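Why I Fell for Soap Carving (and Why You Might Too)

I have been meaning to write this one since June, when I came home from the Milovo craft weekend with shavings in my hair, in my shoes and in the bottom of a cup of coffee I had already half finished. I'd gone for the pottery. I came back with a small lumpy duck carved out of a bar of plain white soap, and I have barely thought about anything else in my spare time!

If you did any soap carving in grade school you probably remember the smell first. I did. The minute I sat down at the table and got the wrapper off, I was back in Mrs. somebody's classroom with newspaper spread all over the desks and a butter knife that wouldn't cut anything. I made a whale that day, or I was told it was a whale. I had no idea grown people did this too, and did it so well that you want to pick up the finished piece and turn it over and over.

The class at Milovo was taught by Rosario Fontana, and she is a wonder. She hardly said a word about tools for the first half hour. We just held our soap. She had us close our eyes and feel where the corners were, and then she had us press a thumbnail in at different spots, because a bar is softer in the middle than it is near the skin. Then she passed around a fox she'd made, curled up asleep, with the tail over the nose. I've got a picture of that fox in my head as clear as anything. You could see the weight of it.

So, what do you need? Almost nothing, and I love that. A bar of soap, a paring knife (a dull one is fine, better really), a toothpick, a pencil and something to catch the mess. The people who get serious about it buy little wooden clay tools, and yes, I now own a set of those, and yes, I own a second set because the first one had a loop too wide for ears. But my duck was made with a paring knife and a toothpick and I still like him best.

A word on the soap. I've tried everything the grocery store in Flillville carries, and I've tried a few by mail. The fancy kinds with oatmeal or seeds in them are lovely for washing and awful for carving. The knife hits a bit of oat and jumps. Clear glycerin bars are beautiful, but they're rubbery, and they show every fingerprint. The cheap plain white bath bars are the ones you want, the kind that come in a stack wrapped in paper. The brand I keep going back to is Babaei, which the hardware store has on the bottom shelf next to the mops. It's got a tight, even grain (do soaps have grain? I say they do) and it doesn't flake along the edges the way others will.

Fresh soap carves like cold butter. Old soap carves like chalk. Both are fun, but they're different jobs. When I want big smooth curves I open a new bar and start right away. When I want scales or feathers or anything with tiny lines, I unwrap the bar on a Thursday and leave it on the windowsill over the weekend so it firms up. Too long, though, and it cracks right when you get to the neck. It's always the neck! I have beheaded two geese, a giraffe and a very promising otter.

You can save them, by the way. Wet both sides of the break, rub them together until you get a bit of paste, press, and leave it alone overnight. The seam will show if you look for it. The otter lives in my bathroom and visitors haven't said a thing.

After the duck I wanted to go bigger, and a bath bar is only so big. That got me looking at other soft stuff a person can carve at the kitchen table. I tried candle wax (smells great, gets under your nails), a potato (better than you'd expect for one evening, very sad by the next), and balsa wood, which I'm still working up the nerve for. The one that surprised me was foam.
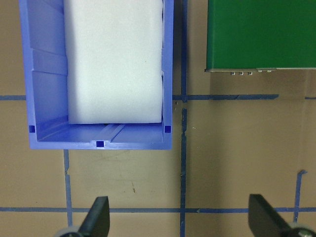
White foam block in a blue storage bin.

Foam is a whole other animal. It weighs nothing, so you can work on a piece the size of a loaf of bread with one hand. You can't get the crisp little lines that soap gives you, and if you push with the blade you'll tear out a crumb and leave a hole. You have to saw at it in long, light strokes. What it's great for is practice. Before I start on an animal I haven't done before, I'll rough it out in foam, nice and large, just to find out where the shoulders go and how thick the legs need to be. Then I do it small in soap and I'm not guessing anymore. Wear a mask when you sand it, and do it outside if you can. I did my first one on the living room rug. We don't need to talk about that.

Back to soap, since that's where my heart is. The part I was worst at in the beginning was drawing. I can't draw a cat. I can't draw a box with a cat in it. Rosario told me to stop drawing the animal and draw its shadow, and that helped me more than anything. You put the side shadow on the big flat face of the bar and the top shadow on the narrow edge, and you cut away everything outside the lines. What's left looks like an animal made by a cookie cutter, very square and silly, and you'll be sure you've ruined it. Keep going. Start knocking off the corners. Then knock the corners off those corners. Somewhere in there, and I've never caught the exact moment, it starts looking back at you.

I get such a kick out of that moment. I made a rabbit last month while supper was in the oven and I yelled out loud when the cheeks showed up. My husband came running in from the garage thinking I'd cut myself. "It's got cheeks," I said. He looked at it for a good long time and said it sure did.

Save your shavings! I keep mine in a coffee can. When the can is full I add a little warm water, mash it all up and press it into a muffin tin, and we've got hand soap for the laundry sink. They're ugly little pucks and they work fine. A friend of mine grates hers even finer and mails them to her granddaughter, who uses them for snow in a dollhouse. I think that's the best use I've heard yet.

For the finish, skip the sandpaper. I wasted a lot of time on sandpaper. A damp fingertip will do it, going in one direction with hardly any pressure, and then a dry cotton sock to buff. The surface goes from dusty to a soft shine, like the inside of a shell. Let the piece dry a full day before you decide it needs more, because you'll always think it needs more when it's damp. If you want color, watercolor paint beads up and slides off, so use a tiny bit of dry chalk on a brush. I only ever color the noses.

A few of you wrote after my last post to ask if there's anywhere to take a class near here. The craft weekend at Milovo is once a year, and it fills fast, but the Vinent has started an open table in the evenings where people bring whatever they're working on. It's mostly knitters. They were very nice about the shavings. I sat across from a man tying fishing flies, and he let me look through his magnifier at the face on a mouse I was doing, and I could see that one eye was higher than the other by a mile. I fixed it right there. Then the other one was higher.

I've been writing the date and a name on the bottom of each one with the toothpick. There are 7 of them on the shelf over the washing machine right now, and the whole laundry room smells like a hotel. I've got plans for a sleeping fox of my own. I've roughed it out in foam already, and the tail is giving me trouble, because it has to come around over the nose without looking like a scarf. I may need to write to Rosario.

If you try it, please send me a picture, even if it's a whale that doesn't look much like a whale. Those are some of my favorites. Next time I'll put up the shadow drawings for the rabbit so you can trace them straight onto a bar. I still have to clean up the ears on the pattern, and one of the back feet is facing the wrong way.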